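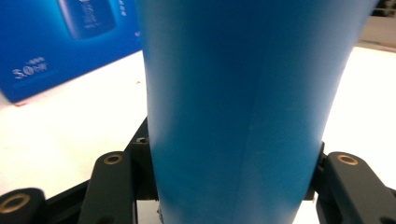

Item 4, grip check: blue cup held between the two fingers, Konorari station.

Search this site Search Go

HAND-HELD GRIPPER, CHECK BEFORE RECORDING
Site: Plunville, room 2
Date: May 7, 2020
Checked by: Halima Nzioka
Second check: Erick Lyimo

1. Finger joints move freely, both sides. OK
Comment: Left side was a little stiff at the start of the shift. I opened and closed it several times and it became normal.

2. Screws of the mounting blocks are tight. OK
Comment: One was turned a quarter. Please do not use the long key for this.

3. Camera lens is clean and camera is fixed. OK

4. Cup is held straight, with no slipping when lifted by hand. OK
Comment: Lifted and held over the table. The cup hides much of the table from the camera. Wafula says we keep these examples, the learning needs them also.

5. Table light does not make the table too white. NOT OK
Comment: The table is almost pure white behind the cup. I asked to lower the lamp. To be checked again before the next set.

6. Other objects on the table are written in the log. OK
Comment: One blue box, on the left behind the cup. It has a large "50" printed on it.

7. Storage has space for the full set (295 examples). OK

8. Bad examples from the last set are marked, not deleted. PARTLY
Comment: 39 are marked. Erick has to look at the remaining ones.

Recording may begin after item 5 is closed. Signature for item 5: Mwanahawa Kirui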